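A morning at the Keltalard heat plant

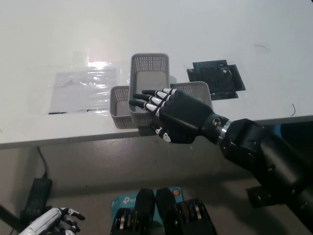 The bus from the station lets you off at the bottom of the service road, and from there it is a ten-minute walk uphill to the Keltalard plant. The open morning started at nine. I had signed up in April, mainly to see the large heat pumps, because my own town is arguing over whether to build something similar and most of the argument is being carried on by people who have never stood next to one.

Keltalard burned coal for its district heating until a few years ago. The boiler house is still there, with the old conveyor gallery running up one side, but the boilers have been cut up and sold for scrap. In their place are two heat pumps built by Fehr, which take warmth from the outflow of the sewage works next door. The water arrives at 12 degrees Celsius in winter, a good deal warmer than the river, and goes back out a few degrees colder.

We were given ear protection and split into two groups. Mine started in the pump hall. The noise is a steady hum, loud enough that the guide used a small speaker clipped to her jacket, and the hall was warmer than I had dressed for. She said the plant now supplies 217 buildings, among them the hospital, both high schools and most of the apartment blocks on the east side. The single-family houses are mostly outside the network. Laying pipe to them costs too much per customer, and the city has so far left those owners to sort out their own heating, with a grant that covers part of the price.

Somebody asked what happens in a long cold spell. The plan is to run two gas boilers, kept in a separate building behind the offices. Last winter they ran for just over 400 hours. The city's climate target counts that gas, and the target says it must be gone within ten years. How it will be replaced has not been settled. One option is a bigger hot water tank, and another is a connection to the waste heat from the Nuvel data center across the highway. Talks with Nuvel have been going on for two years. The sticking point, as far as I could tell, is who pays if the data center moves away.

The existing tank stands outside and can be seen from the bus. It is charged at night when power is cheap and drained in the morning when everyone showers. You can climb partway up on an open stair. I went to the first landing and looked at the insulation, where a panel had been taken off to show the layers.

After a coffee break we were taken through the control room, which is small — two desks and a wall of screens. One operator is on duty at a time. When the plant burned coal there were five to a shift, counting the yard crew. Some of them retired, and some moved to Destach, the firm that maintains the pipe network. The guide was open about the fact that not everyone found a place.

The last half hour was for questions, and nearly all of them were about bills. Customers pay more in the fixed part than they did under coal and less in the part that follows use. For a family in a well-insulated apartment that comes out slightly cheaper. In the older blocks it does not, and a man from one of those blocks said so at some length. The answer he got was that the buildings are due for new windows, with no year attached. The national target was mentioned twice in the opening talk and not at all in this part.

Practical notes, for anyone going: wear closed shoes, as they will not let you into the pump hall without them. Bags go in the lockers by the gate. Photos are allowed everywhere except the control room. The tour takes three hours including the break, and the return bus runs once an hour, at ten past. I missed it and walked down through the allotments, following the line of the new heating pipe, which is still marked by a strip of fresh asphalt most of the way to the station.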